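Introduction à la réalisation
Séance 4 : le découpage technique et la continuité
Notes de cours, version du 18 octobre 2025

Rappel : le scénario dit ce qui se passe, le découpage dit comment on le filme. Pour chaque plan, on note le numéro, la valeur de cadre, l'axe, le mouvement et le son. Le dossier de Nokside, distribué en première séance, compte 256 plans pour un moyen métrage. Celui de Fornow en compte beaucoup moins, avec des plans longs et peu de changements d'axe. Les deux méthodes sont admises pour l'exercice.

1. La ligne des 180 degrés
On trace une ligne entre les deux personnages et on garde la caméra du même côté. Si on la franchit, les regards ne se répondent plus. Pour changer de côté, on passe par un plan sur l'axe ou par un mouvement visible à l'écran. Dans Gimumholm, la scène du repas franchit la ligne au plan 9, sans transition. À revoir avant le TD. 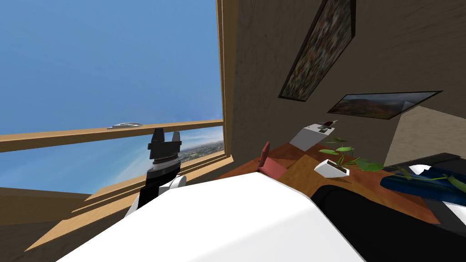
2. Les raccords
Le raccord de lumière est le plus souvent négligé dans les exercices d'étudiants. Une séquence tournée sur une journée change de teinte plusieurs fois, et le montage met ces écarts côte à côte. Le problème est net dès qu'il y a un extérieur dans le champ : avec une grande fenêtre donnant sur un ciel bleu et une ville au loin, comme ci-dessus, le ciel doit rester le même d'un plan à l'autre. Même chose pour l'inclinaison : un cadre penché se note dans la colonne « axe ». Le raccord de regard et le raccord de mouvement sont traités dans le polycopié Hoshino, chapitre 11.

3. Le plan au sol
Un plan par décor, vu de dessus, avec les positions de caméra numérotées. Indiquer les portes, les fenêtres et le nord. Un croquis à la main suffit s'il est lisible.

À rendre
Découpage complet de la scène distribuée en TD, plan au sol compris, au format A4. Les rattrapages ont lieu en juillet, salle 716.

Vocabulaire à connaître : champ-contrechamp, insert, amorce, plan de coupe, faux raccord.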